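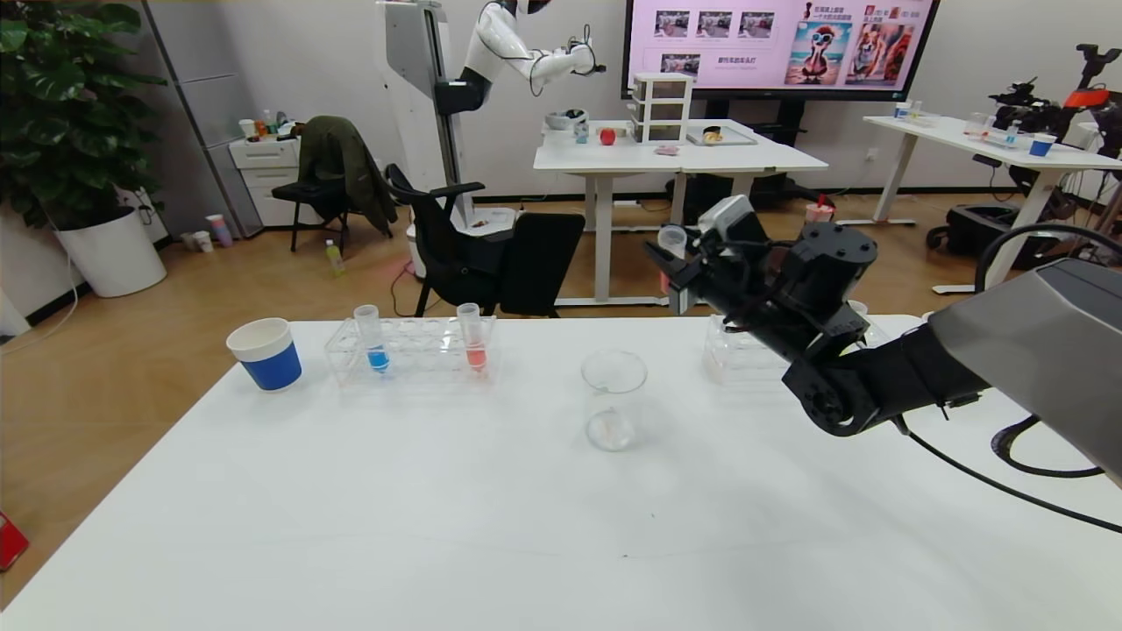

*Figure 1. Work table with cup, beaker and test tube racks.*

## Bench Layout for a Color-Mixing Exercise

Submitted for the Kemberg practical module, March.

This report considers how glassware should be arranged for an introductory exercise using colored liquids. The Lundwood layout, adopted from the module handbook, places the beaker between 2 racks so that either can be reached without crossing the other.

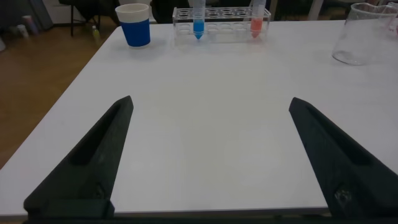
*Figure 2. Rack with blue and reddish liquids, paper cup to the left.*

Clear racks were preferred. The liquid level can be read from the side, and the tube need not be lifted.

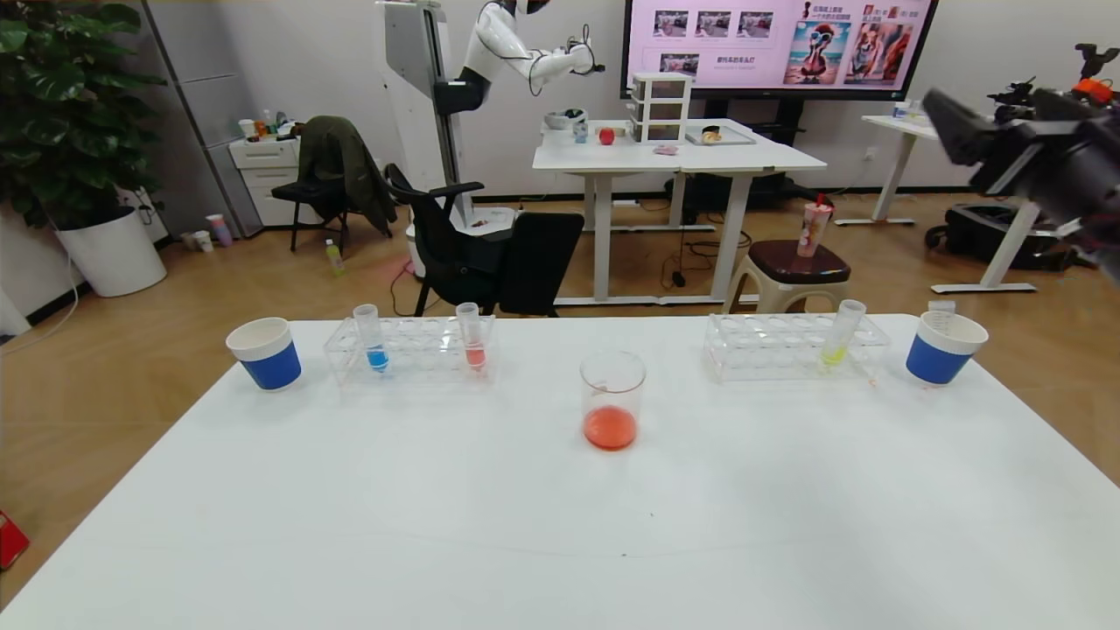
*Figure 3. Beaker containing orange-red liquid; yellow-green tube in the right-hand rack.*

The group recommends that the tube in the right-hand rack be set upright before any reading is recorded. Paper cups should remain at the ends of the table. Labels are to be added under exercise sheet 104.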